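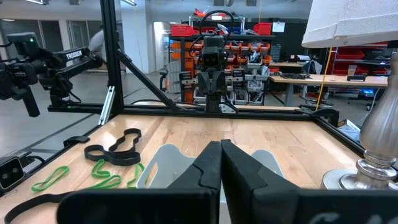
4. Set out the bands and check the wrist view

I do this part before every collection run, and I've learned not to rush it. We're comparing how the Virora policy copes with soft, stretchy things, so the layout matters a lot!

4.1 Put the green bands and the black looped straps on the left half of the table. Let them fall how they like (a twist or an overlap is fine, we want those).

4.2 Stand the gray tray up behind the gripper.

4.3 Bring the fingers nearly together and look at the wrist feed. You should still see a sliver of tabletop between the tips.

Note: I leave the lamp on the right in every run. Chiến tried training without it and we had to throw out 108 episodes.

Caution: keep the cable at the lower left away from the bands. A closing finger will happily grab both.

4.4 Record some 420 episodes per layout, then reshuffle. Our best result so far came from 4,000 in total, with Mok as the baseline. If yours comes out much worse, redo 4.3 first.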